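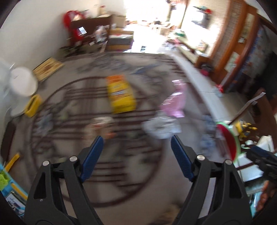

Hausregeln fürs Aufräumen mit zwei Greifern, dritte Fassung

Wer hier schon länger mitliest, weiß, dass ich Regeln eigentlich gern habe, solange ich sie selbst schreiben darf. Die erste Fassung unserer Hausregeln war eine halbe Seite lang und klebte mit Malerkrepp an der Innenseite meines Rucksacks. Die zweite hatte vier Seiten, und kein Mensch hat sie gelesen, ich auch nicht. Jetzt gibt es die dritte, sie passt wieder auf ein Blatt (beidseitig bedruckt, na gut), und weil in den letzten Wochen mehrere von euch danach gefragt haben, schreibe ich sie einmal ordentlich auf, mitsamt den Streitereien, die dazugehören.

Kurz zum Stand der Dinge: Wir nehmen für das Projekt Nirner Aufräumaufgaben in ganz normalen Wohnungen auf, mit zwei Handgreifern, einer links, einer rechts. Seit Juli läuft das in Claltdale und in Jirnley. Vereinbart sind 1.000 brauchbare Durchgänge, 750 haben wir. Das Wort »brauchbar« in diesem Satz hat mich mehr Nerven gekostet als alles andere, und um dieses Wort geht es im Grunde im ganzen Beitrag.

Bevor irgendjemand einen Greifer in die Hand nimmt

Zuerst wird geredet. Wir setzen uns mit den Leuten, denen die Wohnung gehört oder die sie mieten, an den Tisch und gehen durch, welche Räume ins Bild dürfen. Dazu gehört auch das, was man durch eine offene Tür sieht! Das war uns am Anfang überhaupt nicht klar. Man einigt sich aufs Wohnzimmer, alle nicken, und dann steht die Tür zum Nebenzimmer sperrangelweit offen, hell erleuchtet, und man hat dessen halbes Innenleben mit aufgezeichnet. In der dritten Fassung steht deshalb: Türen schließen oder den Raum dahinter ausdrücklich mit in die Zustimmung aufnehmen, mit Unterschrift.

Zettel an Schränken und Wänden sind der zweite Punkt. Ein kleines weißes Papierchen auf dunklem Holz wirkt aus drei Metern harmlos, und meistens ist es das auch, aber ich habe schon Telefonnummern, Arzttermine und einmal das WLAN-Passwort der halben Nachbarschaft gefunden. Wir fragen jetzt nach jedem Zettel. Abhängen, umdrehen oder hängen lassen, das entscheiden die Bewohner, und wir schreiben es auf.

Fotos von Kindern gehen immer weg, darüber wird bei uns nicht diskutiert. Spielzeug darf bleiben, Spielzeug ist ja oft genug die Aufgabe.

Wie unordentlich ist unordentlich?

Ach, darüber haben Harriet Kapoor und ich uns einen ganzen Abend lang in den Haaren gelegen, sehr freundschaftlich, mit viel zu viel Käsekuchen. Harriet wollte eine feste Liste: so viele Gegenstände auf dem Boden, davon so viele weich, so viele hart, Abstand zum Teppichrand soundso. Ich wollte, dass die Leute ihr Zimmer einfach so lassen, wie es nach einem langen Nachmittag aussieht. Wenn ich mir so einen grauen Teppich mit seinem großen dunkelbraunen Kreismuster anschaue, mittendrin ein gelber Karton, daneben etwas Rosafarbenes, Durchscheinendes, dann noch etwas Weißes, Zerknülltes, bei dem man zweimal hinschauen muss, ob es Stoff ist oder eine Tüte, dann denke ich: Genau das wollen wir doch, das erfindet man am Schreibtisch nicht.

Der Kompromiss lautet nun so. Das Durcheinander wird vorgefunden und bleibt, wie es ist. Wir räumen nichts dazu und nichts um, mit drei Ausnahmen:

Scherben, Nadeln, Batterien und alles Spitze kommen weg.
Medikamente kommen weg, auch leere Packungen.
Was zerbrechlich und jemandem lieb ist, wandert vorher ins Regal, und zwar durch die Hände der Bewohner.

Danach wird ein Foto vom Ausgangszustand gemacht, von der Tür aus, und auf dem Laufzettel steht in einem einzigen Satz, was die Aufgabe ist. »Alle Spielsachen vom Teppich in den Behälter« ist ein guter Satz. »Wohnzimmer aufräumen« ist keiner, denn da fängt der eine beim Teppich an und die andere beim Karton neben dem Schrank, und am Ende hat man zwei Aufgaben mit demselben Namen.

Die Greifer selbst

Jetzt kommt der Teil, bei dem manche von euch vermutlich schon mit den Füßen scharren.

Vor jedem Durchgang schaut man sich die Fingerpolster an. Unsere sind blau und haben eine Struktur, und in dieser Struktur sammeln sich Teppichflusen, dass es eine Freude ist. Ich habe immer eine weiche Zahnbürste dabei. Kein Reiniger, kein Alkohol, einfach trocken ausbürsten. Wenn ein Polster an der Kante hochsteht, wird es getauscht, auch wenn »das noch für zwei Durchgänge reicht« (ich zitiere mich selbst).

Dann die Schrauben an den Gelenken. Vier Köpfe sieht man, wenn man von oben auf die beiden Finger schaut, zwei links, zwei rechts, und alle vier fasst man einmal mit dem Schraubendreher an. Anfassen, wohlgemerkt, nicht anknallen. In Jirnley hatten wir einen Greifer, dessen linker Finger immer ein bisschen später kam als der rechte, und ich habe das zwei Tage lang auf meine müden Hände geschoben.

Zum Schluss einmal ganz öffnen, einmal ganz schließen, beides in Ruhe und mit laufender Aufnahme. Das gehört an den Anfang jeder Datei. Wer es vergisst, bricht ab und fängt neu an.

Bewegung, oder: das leidige Verwischen

Die zweite Fassung verlangte »ruhige, gleichmäßige Bewegungen«. So etwas schreibt man hin und kommt sich dabei sehr vernünftig vor. In Wirklichkeit schwenkt jeder, der aufräumt, mit dem Arm quer durchs Zimmer, und in diesem Moment verschmiert das ganze Teppichmuster zu Streifen, während die Greiferfinger unten im Bild brav stehen bleiben. Ein beiges Ding bleibt ein beiges Ding, ein blaugraues ein blaugraues, mehr kann man beim besten Willen nicht sagen.

Harriet hat damals vorgeschlagen, jeden Durchgang mit verwischten Stellen auszusortieren. Wir haben das einmal ausprobiert, an einer Ladung von 75 Durchgängen, und 72 wären im Papierkorb gelandet. Danach war der Vorschlag vom Tisch und es gab noch ein Stück Kuchen.

Heute unterscheiden wir. Unterwegs, mit leeren Fingern, zwischen zwei Gegenständen: da darf es wischen, so bewegt sich der Mensch eben. Beim Zugreifen und beim Ablegen darf es das nicht. Die Regel heißt wörtlich: »Vor dem Zugriff kurz ankommen.« Kein Mitzählen, keine Stoppuhr. Man fährt hin, man ist da, man greift. Die meisten haben das nach einer Viertelstunde im Handgelenk, und wer Klavier spielt, seltsamerweise sofort.

Zwei Hände, zwei Greifer

Wenn beide Greifer im Einsatz sind, sieht der eine oft den anderen. Am rechten Rand schiebt sich dann das schwarze Gehäuse ins Bild, dazu eine Hand mit gekrümmten Fingern. Das ist erlaubt und sogar erwünscht. Hände sind aber auch Persönliches, und deshalb stehen sie in der Einwilligung extra drin. Ringe und Armbänder bitte vorher abnehmen, Uhren ebenso. Tätowierungen besprechen wir einzeln, da gibt es keine allgemeine Regel, und ich möchte auch keine.

Hineinfassen mit der bloßen Hand gilt als Abbruch. Ich weiß, wie schwer das ist! Da rollt etwas Kleines unter das Möbelstück, der Reflex ist schneller als man selbst, und schwups, hat man es mit zwei Fingern herausgeangelt. Durchgang beenden, auf dem Laufzettel »Hand« ankreuzen, weiter. Es gibt dafür keinen Tadel und keine Strichliste. In der ersten Fassung gab es eine Strichliste, und die Folge war, dass plötzlich kein Mensch mehr »Hand« angekreuzt hat.

Was zählt als brauchbar?

Damit sind wir wieder am Anfang. Die Firma Greenberg, die unsere Daten prüft, hatte zuerst nur zwei Spalten: gelungen und misslungen. Ich habe lange Mails geschrieben (sehr lange, ich entschuldige mich an dieser Stelle noch einmal bei allen, die in Kopie standen), und nun gibt es drei. Gelungen heißt, der Satz auf dem Laufzettel ist erfüllt. Teilweise heißt, es liegt noch etwas da, aber jeder einzelne Griff ist sauber aufgezeichnet. Abgebrochen heißt abgebrochen, mit Grund.

Alle drei Sorten werden aufgehoben und abgegeben. Als brauchbar zählen die ersten beiden. Ein heruntergefallenes Teil, das man im zweiten Anlauf erwischt, bleibt drin und wird auf keinen Fall herausgeschnitten. Mir sind diese zweiten Anläufe sogar die liebsten, weil man darin sieht, wie jemand den Winkel ändert, ein bisschen tiefer ansetzt und es noch einmal versucht.

Wer bewertet, war beim Durchgang nicht dabei. Das ist unbequem, kostet uns in Claltdale regelmäßig einen zusätzlichen Abend, und ich würde es trotzdem allen empfehlen, die mit so etwas anfangen. Ich selbst bin ein furchtbar milder Richter, wenn ich vorher bei den Leuten auf dem Sofa gesessen und ihren Tee getrunken habe.

Hinterher

Die Wohnung wird so verlassen, wie die Bewohner sie haben wollen, und das kann auch heißen: alles wieder zurück auf den Teppich. Die Bewohner bekommen eine Kopie des Laufzettels und eine Woche Zeit, einzelne Durchgänge zurückzuziehen, ohne Begründung. Bisher kam das zweimal vor. Beide Male haben wir noch am selben Tag gelöscht und eine kurze Bestätigung geschrieben.

Offen ist noch, was wir mit Haustieren machen. Im Moment steht da nur »Katze vorher fragen«, das stammt von Harriet und wird in der vierten Fassung vermutlich durch etwas Seriöseres ersetzt. Wenn ihr bei euch eine Regel dafür habt, die sich bewährt hat, schreibt sie mir bitte in die Kommentare, gern ausführlich. Das Blatt schicke ich auf Anfrage auch als Datei herum, die Rückseite ist allerdings noch sehr klein gedruckt.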